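**Week 4 handout: Circles, turning, and why gears are wonderful**
Course notes, Larysa Symonenko

Last week we finished with angles in degrees. Now we set them moving! Angular speed tells us how fast something turns, and every point on a rigid turning body shares it. Linear speed is another matter, and it depends on how far out you sit:

v = ω × r

Double the radius and you double the speed. I love this formula (three letters, and it covers merry-go-rounds, bike wheels and planets). 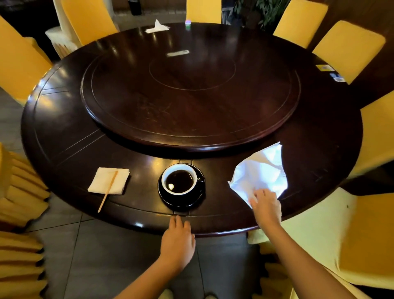
Angular speed is the same from hub to rim, so please stop writing "the outside spins faster" in your homework. The outside *travels* faster. Think of a lazy Susan like the one in the middle of this table: a crumb near its center creeps along, while a crumb at the beveled edge has a much longer trip to make in the same time. Volodymyr Pavliuk asked what happens exactly at the center. Great question! There r = 0, so v = 0.

**Worked problem.** A wheel makes 40 turns per minute. Through how many degrees does it turn in 6 seconds?

- 40 turns in 60 seconds is 4 turns in 6 seconds
- 4 × 360° = 1,440°

Try it again in radians before Monday's class, and keep π as π.
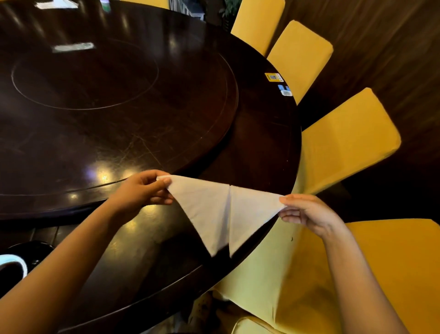

*Page last changed: Monday, November 21, 2022*

**Coming up: gears.** Where two gears mesh, their teeth move at the same linear speed, so the smaller gear has to turn faster. Read the Marchetti chapter as far as the clock diagrams, and bring a compass.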